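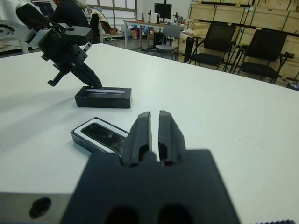

Furkden packing table: recordings and notes

Hi! I'm Mircea Bogdan, and I look after this set of recordings at Furkden. It covers two arms working a phone-boxing job on a white table, plus the notes my coworkers and I kept while the job was changing under us. I packed by hand before I did any of this, so the notes lean toward what the work is like for the people next to the machine. If you only want the trajectories, skip down to "What's in the folder."

Why we recorded it

Boxing used to be a whole shift. You put the device in the tray, the tray in the box, and you did it again until your thumbs hurt. Management wanted to know if the arms could take that over, and the packers (me included!) wanted to know what we'd be doing instead. Gifty Amegashie, who ran the packing line at our Gedgate site, pushed for both questions to go in the same folder, and I'm glad she did.

What's in the folder

episodes/ has 100 recorded runs. Each one has joint positions for both arms, gripper opening, and the video streams.
notes/ has 40 short text files from the people on shift. Some are two lines long. One is mostly about the chair.
labels.csv says which run was which and how the operator rated it, from 1 to 3. A 3 means they'd have let it go out the door.

Camera views

You get a high view over the table and close views from the wrists. The high one is best for working out where the box and the tray are relative to each other. The wrist view is better for finger placement, but the gripper covers a lot of the table, and things can sit partly hidden behind a finger. Glossy surfaces throw reflections too, so don't trust a detector that has only seen matte parts.

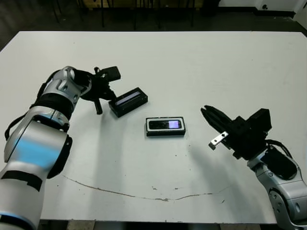

I should also mention the tabletop, which has scuffs and specks all over it. Our first segmentation attempt kept picking up marks as objects. We left the table as it was, because a table people work at gets marked up, and I'd rather your model learned that early.

What changed for us

The boring lifting went down and the watching went up. I didn't expect the watching to be tiring, but it is, and Gifty moved us to 2 hours on, then a swap. Several notes ask for a say in when the arms get paused. We got that in September, and the mood picked up right away. Pay grades are still being argued over, so please don't quote this folder as proof that everybody's happy!

Known problems

Ratings vary by person. Gifty is strict and I'm soft.
The clocks on the two arms drift a little in the older runs. Use the sync column in labels.csv.
Notes were typed at the end of a shift, spelling and all.

Using it

Load episodes with the Watard reader; the older Bonsu script still opens them but drops the gripper channel. People turn up in the background of some video, so keep it inside your team and ask me before sharing clips. If you find a mislabeled run, send me the run name and I'll fix it.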